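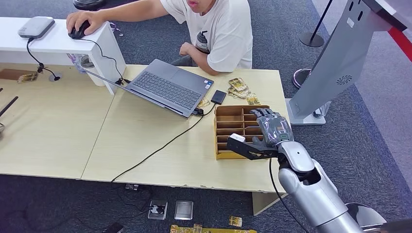

Desk 4, Woltley office. Mouse and grey box on the raised shelf, laptop on the desk.

Ticket 774: Booking calendar shows wrong times after update
Product: Avora Rooms
Site: Woltley
Status: Open (was Resolved, reopened by requester)
Priority: Normal
Raised by: Nusrat Bhattacharjee
Assigned to: Hendrik Matlala

Nusrat Bhattacharjee, 09:12
Since the July update every meeting I book in Avora lands an hour early for people at the Drovley office. I book 10:00, I see 10:00, they see 09:00. Both offices are in the same country and the same time zone, so please don't send me the help page on time zones. I've read it.

Hendrik Matlala, 09:40
Thanks Nusrat. Could you check the time zone under My Profile and confirm it says London? Then clear your browser cache, sign out and sign back in.

Nusrat Bhattacharjee, 09:58
It says London. Cache cleared, signed out, signed in. No change. I didn't expect one, as the wrong time is on their screens and my cache has never been to Drovley.

Hendrik Matlala, 10:25
Fair point. Does it happen with every booking or only repeating ones?

Nusrat Bhattacharjee, 11:03
Made one of each. The single booking is right at both ends. The weekly one is an hour out at Drovley. So it is repeating ones only, and I should have spotted that before I wrote "every meeting". Nearly all of mine repeat.

Hendrik Matlala, 11:30
That's useful. The supplier has a known issue with repeating bookings first made in winter and carried over the clock change. Their fix is to delete the series and make it again. Marking as resolved.

Status changed: Open to Resolved

Nusrat Bhattacharjee, 11:41
Status changed: Resolved to Open
The weekly test booking was made this morning. In July. It has never seen a winter. I don't see how a known issue about winter bookings can explain it, and I'm not deleting a year of meetings to find out.

Hendrik Matlala, 13:15
You're right, I read it too quickly. I've made a weekly booking from my own account, with Drovley invited, and theirs shows the correct time. Which room did you use?

Nusrat Bhattacharjee, 13:22
Tan. What did you use?

Hendrik Matlala, 13:24
No room, just people. Trying again with Tan.

Hendrik Matlala, 13:50
Repeated it. Weekly with Tan: an hour early at Drovley. Weekly with no room: correct. Single booking with Tan: correct. I looked at the room record and Tan has its own time zone setting, which is set to "UTC, no summer time". The other Woltley rooms say London. It looks as though a repeating booking takes its zone from the room and a single one takes it from the person.

Nusrat Bhattacharjee, 14:06
Then why do I see the right time? I'm in the same series as they are. And who changed it? It worked in June.

Hendrik Matlala, 14:20
Can't answer the first one yet. My guess is the organiser's view shows what was typed in. On the second, the change log for rooms only goes back to the update, so I can't tell if the update did it or a person did.

I've set Tan to London. Please make a new weekly booking and ask Drovley what they see.

Nusrat Bhattacharjee, 14:48
New one is right. The old ones are still an hour out, all of them.

Hendrik Matlala, 15:05
Try opening one old series, take Tan off, save, put Tan back, save. Please do just the one for now.

Nusrat Bhattacharjee, 15:31
Done on the budget catch-up. Drovley now see the right time. It also sent everyone 2 emails saying the meeting had moved, and I have had replies asking where to. I have 10 more of these to do. Is there a way to save without the emails?

Hendrik Matlala, 15:44
Not from your side. I can turn off notices for Tan while you do them. Let me know when you want to start.

Nusrat Bhattacharjee, 15:52
Tomorrow, 08:30. Please leave this open until the supplier says what changed the setting. I'd rather not go through it all again after the next update.

Hendrik Matlala, 16:10
Left open. Notices for Tan go off at 08:25. Question sent to Avora support with the test results, no reply so far.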